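Plarna bench scale, 13 kg version: review after seven months

Bought in June from Ullness, the catering supply place in Grusville, to replace a Kelmendi spring scale that had drifted badly. It sits at the end of the receiving bench in a small shop stockroom and is used for incoming deliveries, mail orders and the odd bag of loose goods.

Specifications

Capacity is 13 kg. Readout is in steps of 2 g over the whole range. The platform is stainless steel, lifts off without tools and rests on four rubber posts. Power comes from the supplied 12 V adapter or from a battery pack, sold separately, that I have not tried. The display is on a coiled cord and can be clipped to a wall plate or left on the bench. The housing is gray plastic with a bubble level at the rear left corner.

Setup

Level the feet first. The bubble is hard to see with the platform on, so take the platform off, adjust, and put it back before switching on. If the scale is powered up bare it takes the bare posts as zero and then shows an overload error when the platform goes on. The manual mentions this on the last page, under cleaning.

Warm-up is given as two minutes. In a cold room the zero kept creeping for longer than that, and I now leave the scale on all day.

Accuracy

Checked with borrowed test weights at the low end, the middle and close to capacity. The reading was within one step everywhere except near capacity, where it was one step high on some attempts and two on others. Corner loading made no difference I could measure at the low end. With a heavy weight placed right over the front edge, the reading dropped slightly and came back when the weight was moved to the center. For postage and delivery checks this is good enough. It is not approved for selling by weight to customers, and the label under the platform says so.

Repeatability is the better half of the story. The same jar of rice, put on and taken off through one afternoon, gave the same figure each time.

Controls

There are five keys under a film cover: power, zero, tare, units and hold. Tare and zero are next to each other and the same color. I have pressed the wrong one often enough to put tape on zero. Hold freezes the figure when a large carton hides the display, but the cord is long enough that I seldom need it.

The auto-off timer is on by default. To disable it, hold the units key while switching on, then press tare until the display shows three bars. The setting survives a power cut. The choice of units does not – after every outage the scale comes back in pounds.

Cleaning and wear

The platform wipes clean and shows fine scratches from carton staples. Flour gets in around the posts and has to be brushed out. The film over the keys has begun to lift at one corner. The adapter plug is loose in its socket and I have tied the cable to the rear foot as strain relief. Plarna claims 3,000 full-load cycles before recalibration, and I have no way of checking that figure here.

Cartons and retail boxes

A closed carton is easy. Retail display boxes with the lid up are more awkward on any scale with a small platform, as the weight sits forward and the flaps can touch the display bracket. Move the bracket to the wall plate and the problem goes away. For packed snacks I write the gross weight on the delivery slip and leave the product in its own box.
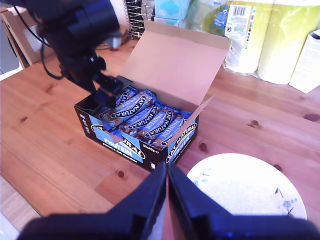
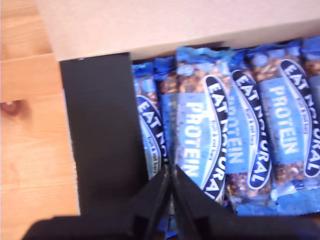

Snack stock, box open.
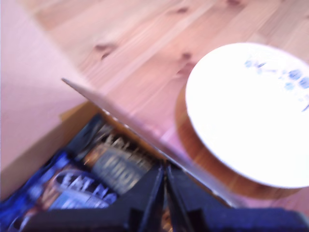
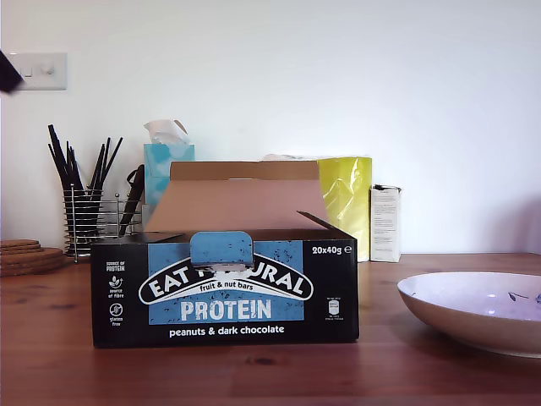
One reader wrote in to say that the loose adapter socket can be fixed by removing the bottom plate and tightening the ring nut behind it, and that doing so does not break the calibration seal on units with the gray housing. The same reader gets a steady zero after the stated warm-up, in a heated room, and found the battery pack too tight a fit to be worth buying.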